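The woman who gives old bedrooms back their furniture

Shares 339 | Comments 7

She answers the door in an apron with the pockets torn half off, a brush in one hand, and starts talking before I'm over the step. "Mind the chairs, mind the bucket, do you want coffee? I've got a drawer in pieces and I'd love to show somebody!"

The owner of Stillidow, the secondhand furniture shop on the hill road in Coltham, has been buying, mending and selling bedroom pieces for most of her working life. Chests, blanket boxes, washstands, headboards. She won't do sofas ("springs, no thank you") and she gave up dining tables when her back gave up first.

Starting with a wardrobe

It began with a wardrobe she couldn't get up the stairs. She was newly moved in, had paid $300 for the thing, and it stood in the hall all winter with the coats in it. "So I took it apart. I'd never taken anything apart in my life. And inside there were pencil marks - somebody's sums, little arrows, a note saying LEFT. I was thrilled. I sat on the floor and read a wardrobe."

She got it upstairs in July, put it together with one panel backward, and slept beside it happily for years. The panel is still backward. She still has the wardrobe, too, and says she'd sooner sell the car.

Glue, wax and patience

Ask her about glue and you should clear your afternoon. She likes hide glue, the kind you warm up in a pot, and she loves that it lets go again with heat and moisture, so whoever mends the piece next can get in without breaking it. "You're leaving the door open for them. Isn't that lovely?"

She's less strict about finishes than I expected. Plenty of dealers she knows in Skirkley strip everything to bare wood. She cleans first, with a soft cloth and very little on it, then waits a day and looks again in morning light. Most pieces, she says, need a lot less than people bring to them. Shiny varnish doesn't scare her either. Her grandmother's whole bedroom shone, and she remembers lying there as a child watching headlights slide over the dresser.

What she looks for now

These days she buys a lot at the Nogueira salerooms, where she goes early and pulls out every drawer. A drawer that sticks can be cured with a rub of candle wax. A drawer with a split bottom takes an evening. Small things go fastest, she tells me, and a nightstand with two drawers hardly gets dusted before somebody wants it. "Everyone's got a lamp on a stack of books. Everyone! Then they get a real drawer by the bed and they write to me about it."
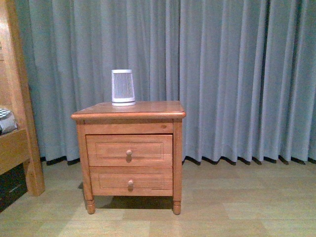
Her advice for beginners

"Buy one cheap thing and be nosy with it," she says, already back at her bench. Look underneath. Learn what a dovetail is, then go and find one in your own house. Keep every screw in a jar with a label, even the ugly ones, and don't start on anything your mother is fond of.

I ask whether she ever gets tired of it. She's fitting the side back on the drawer while I talk, tapping it home with the heel of her hand, and she holds up a finger for me to wait. Then she slides it into the chest, slides it out, slides it in again.

"Listen to that," she says. "Do it yourself, go on, have a turn."

Liked by 451 readers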